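Section 3: Scanning and filing your household papers

Before you start, finish Section 2. You should have an Etum account and the desktop app installed, and the scanner should show a steady green light.

3.1 Sort before you scan

1. Collect loose papers from drawers, bags and the hall table into one pile.
2. Take out anything that must be kept on paper: birth and marriage certificates, wills, property deeds, signed agreements. Put these in the Tresden folder or another safe place.
3. Remove staples and paper clips. Flatten folded corners.
4. Split what is left into bills, medical, car, home and school. You can change these names later.

Note: Receipts printed on thin till paper fade. Scan them first.

3.2 Scan a batch

1. Place up to 8 sheets in the feeder, face down, top edge first.
2. In the app, choose New batch and pick a category.
3. Select Both sides if any sheet is printed on the back. Blank backs are dropped automatically.
4. Press Start. Do not pull on the paper while it is moving.
5. Check the preview. To turn a page, click it and choose Rotate.
6. Choose Save.

Caution: Do not feed photographs, card or sticky labels. Glue on the rollers is not covered by the guarantee.

If a sheet jams, switch off at the wall, lift the lid and ease the paper out towards you. Close the lid until it clicks before switching on again.

3.3 Name your files

The app suggests a name made up of the date, the sender and the category. Accept it or type your own. Names can be up to 60 characters long and may not include a slash.

A free account holds 1760 pages. A warning appears when the space is nearly full. Old batches can be moved to an outside drive from File > Move out.

3.4 Set up the yearly clear-out

1. Open Settings > Reminders.
2. Turn on Yearly clear-out. The month is set to December.
3. Choose how long each category should be kept.
4. Choose Done. 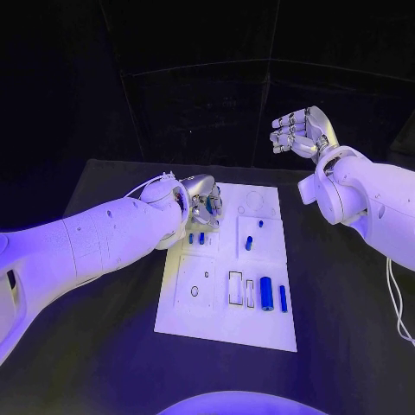 Photo: Wumska / Hjaltadóttir

Nothing is deleted without your say-so. When the reminder appears, the app lists the files past their keep date and you tick the ones to remove. Deleted files stay in the bin for roughly three weeks.

3.5 Dispose of the paper

1. Open a few saved files from each batch and make sure they can be read.
2. Shred anything that shows an account number, a signature or a date of birth.
3. Put the rest in your paper recycling.

Caution: Check with your tax office how long original records must be kept before you shred them.

To share files with another person in the household, go to Section 4.

Guide last updated 6 May 2026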